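Umex Two-Arm Kitchen Cell

Home > Products > Food preparation > Two-arm cells

Article no. 1682
Status: available to order
Page updated: October 6, 2020

The Umex cell takes over the small, repeated movements at a preparation counter: picking up, putting down, passing from one side to the other. It has two arms with two-finger grippers, so one side can hold while the other side works.

What changes for your staff
In the canteen kitchen at Arnerden, four people shared the sorting work before the cell came. Now one of them supervises it, and the others went back to cooking – this was their own wish. Please plan enough time for training. The first days are slow, and people need to ask their questions.

Before delivery
Every new counter layout is first tried in simulation with the Narklow planning software, with the mixed items of a normal shift. We do about 300 trial runs and then discuss the result with the kitchen team.

Options
Chu wash-down cover, article no. 1087
Second operator panel
Training day at your site

For a quotation, please send us the measurements of your counter and a list of the items you handle.

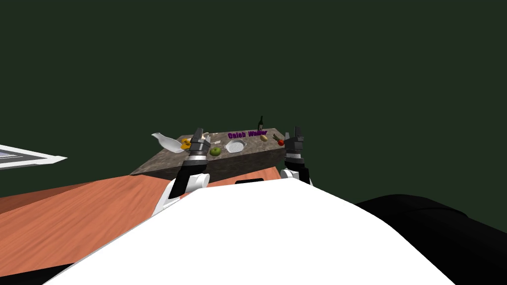
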